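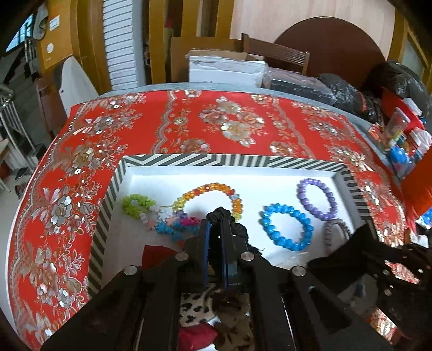 Packing bench update, 22/07/2018

Quick one this month, we are short on time and short on tape.

The Plirnlow sorter goes live on the accessories line in February. Scrunchies, bead bracelets, coil ties, all the small soft stuff that used to get picked by hand into order bags. Same trays as now. Orders still come through Clodum, so no new log-in to learn.

What changes for you:

Early shift drops from four pickers to 2. No one is being let go. Bongani Buthelezi is moving to returns, her choice, and the other spot goes to gift wrap, which has been begging for hands since Easter. Names for gift wrap to Tumelo Venter please, by email, not on a sticky note.

Picking targets are gone for the bench. The old 400 a shift number does not apply once the sorter is running. You will be checking bags and fixing what the machine gets wrong, and there will be plenty. In the trial at Gerkia it ran 2,109 items and did fine on beads. Fabric was another story. A black scrunchie bunches up differently every time and it either grabs two or drops the one it has. Spiral ties get hooked on bracelets. So mixed trays stay with people for now, Tumelo wants that in writing and so here it is in writing.

Pay stays the same. Several of you asked if checking is a lower grade then picking. It is not.

Training is one hour, paid, in the back room. Bongani did hers already and says the stop button is stiff, push it like you mean it.

Still open: who refills trays at lunch, and wether the radio stays on. We can't hear the jam alarm over it. Suggestions welcome.

Also the Assefa order is 1,000 bags and it is all hand picked. Last big one before the switch. Extra hours sheet is by the door.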